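Subject: Re: open day – what are we showing at the bin station?
Date: October 24, 2020

Quick one, typing between two other things, sorry for the mess.

> Could somebody say what the picking station will be running when the
> Clerkley group comes through? Last list I have is from September and it
> still says cartons. Also how long per group, and do we let them choose
> the objects? Kuster asked for that last year and it got slow.

Not cartons. Mixed household stuff, one gray bin, the arm picks from above and drops on the Zavdale side. We dropped cartons after the Vinent visit, people watched two picks and wandered off to the coffee.

Timing – 17 minutes per group, 20 people max behind the tape. 60 signed up so three groups, and please no fourth even if they beg. Room 315 for the talk first, then down to the floor. Whoever does the talk, keep it short, last time we ran over and the second group stood in the corridor.

Choosing objects: yes but only from our box. They point, we put it in, arm stopped, one of us at the pendant the whole time. Nothing out of pockets. No phones, no keys, no glasses. Kuster people got chatty and somebody wanted to try a full coffe cup.

Cables – the loop at the wrist hangs low when the arm is down over the bin. Watch it on the first few picks, if it drags over the objects stop and raise the approach. I'd take a boring slow demo over a snagged hose in front of visitors.

Clamps on the bin: check before every group, not just in the morning. Bin walked a bit on us during the Vinent run and then every pick was off to one side and it looked like the vision was bad when it wasnt.

If it misses, let it miss. Say so out loud and let it try again, people like that part more than the clean ones. 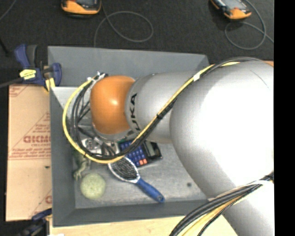 Still need: someone to print the handout, someone on the door, and the spare gripper fingers back from wherever they went. Reply to the list please and not just to me, I'm losing track of who said what.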